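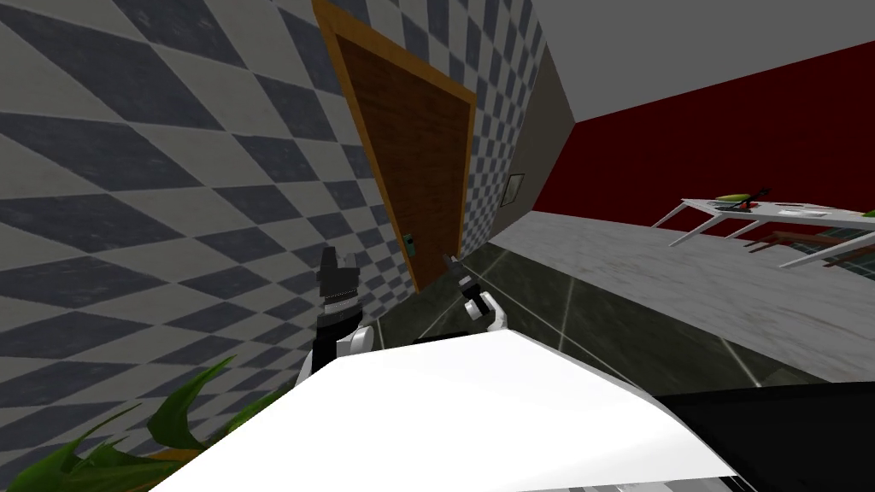 July 25, 2020

Re-ran the localization comparison today with the tilted head view. The question is still the narrow one: given a single rendered view with a large roll angle, can the estimator recover the robot's heading and position in the house without undoing the roll first? Juraj thinks we should level every view before it reaches the network. I would like a number before I agree to that.

Setup is the same as in the Nakley runs. Two conditions, leveled and raw, same weights, same seed. The evaluation set is 2,525 views, of which 1,756 have at least one gripper inside the view. I split the results on that, as Rozália asked.

Raw does worse on heading, as expected. Position is much closer than I thought it would be. The checkered walls seem to be the main problem. The pattern repeats, so a match shifted by one tile scores almost as well as the correct one, and with the roll left in, the matcher slides along the diagonal. Where a door or a colored wall is in view the error drops. I have not separated those two yet.

The body mask needs work. The white body covers much of the lower part of the view, and the mask is generated at low resolution, so a thin band of body pixels leaks into the floor estimate. Igor says the mask in Dakanus is upsampled with nearest neighbor. Changed it to bilinear with a threshold on my branch. Not merged.

Spent over 2 hours on the narrow passages. With a wood panel on either side and only a strip of checkered wall between them, there are very few distinct points to hold on to. A hanging picture or a plant at floor level does a lot of the work in views like these, and I want to know what happens to the estimate when they are removed from the map.

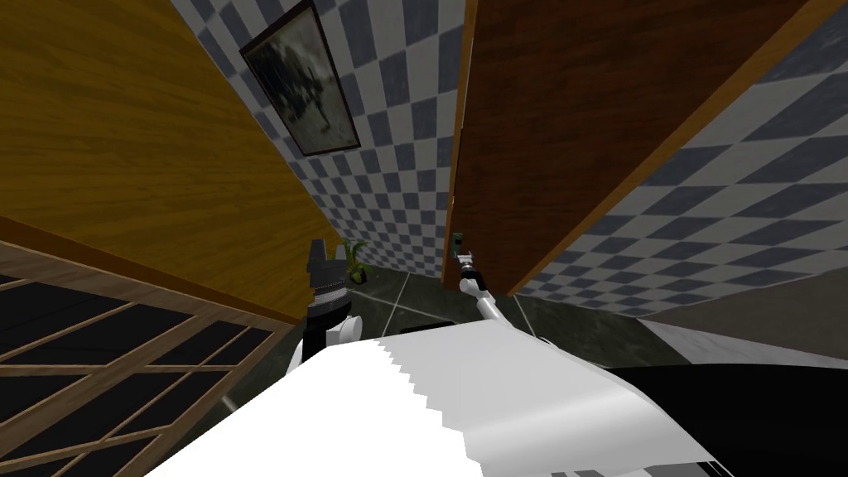

Ablation plan

Drop the small landmarks from the map one class at a time: pictures, plants, door hardware. Keep the walls and floors. Run both conditions on each. That gives eight runs with the full-map baseline, and the cluster at Rovthorpe should clear them overnight if Tia's jobs are finished.

Second item is the arms. The gripper positions are known from the joint readings, so in principle they give a fixed reference for the camera pose relative to the body – we currently mask them out and throw that away. Florence has a version that keeps them as a separate input channel. Asked her for the config.

Heading error for view 14 is still exactly 90 degrees off in both conditions. Probably a label problem. Check the export script before touching the model.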